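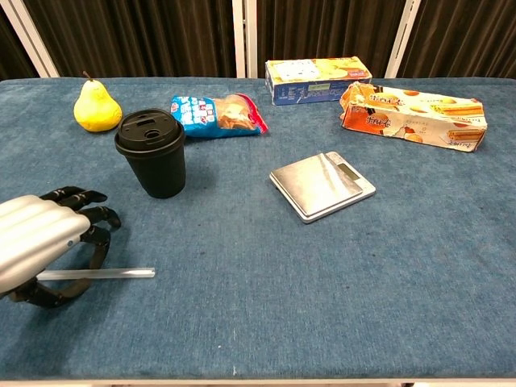 Course handout, week 3: Collecting demonstrations for a manipulation task

In the last lecture we spoke about the learning part. Today we speak about where the examples come from. Students usually find this part boring until their first trained policy fails, and then they come back to these notes.

1. What is one example

One example (we also say "episode") begins when the operator takes control and ends when the operator presses stop. Between these two moments we store the camera images, the joint positions of both arms and hands, and the commands of the operator. The commands are what the network must learn to produce. If the commands and the images are not stored with the same clock, the episode has no value, however nice the movement looks.

Our running task in this course is "straw and cup". The instruction text is: take the straw and put it in the coffee cup. Please write the instruction in the same words each time. In the Halliday set, which you will use in the exercise, there are 405 episodes, and 70 of them are kept apart for testing.

2. The other things on the table

The straw task needs a straw and a cup. We still leave the pear, the snack packets and the kitchen scale on the table during recording. A policy which has only seen a clean table will often learn "go to the dark thing", and this breaks when a second dark thing arrives. Between episodes you should move the extra objects and turn them a little. Do not move them during an episode.

A thin clear straw is difficult for the cameras. On the blue cloth its outline is weak, so the operator should approach it slowly, and should look at the camera view and not at the real table. The network will have only the camera view.
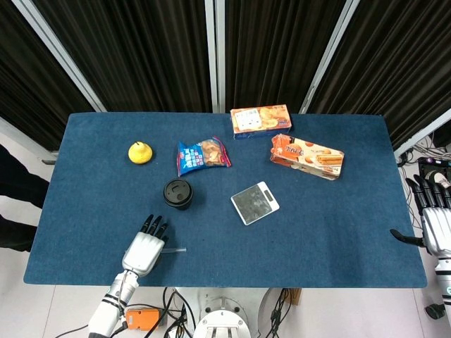

Kylie Ruddock asked after the lecture whether a slow operator does not simply teach the robot to be slow, and whether one could record slowly and play the data faster. It is a fair question. Yes, the policy copies the speed. Playing faster can help for free movement through the air, but at the moment of contact the fingers behave differently at another speed, and the stored images are then wrong for the commands. We will return to this in December.

3. When to throw an episode away

Delete it if the clock check fails or if a person touched an object during the recording. Keep it if the operator missed the straw and then tried again with success. Such corrections are useful, and you should mark them with the label "retry". If the operator missed and gave up, keep the file but move it to the folder "failed".

4. Exercise

Work in groups of 2. Watch ten episodes from the Halliday set and write for each one the start, the grasp, the release and the end. Compare your times with the other person and discuss where you disagree, most often it is the grasp. Bring the list on paper to the next class.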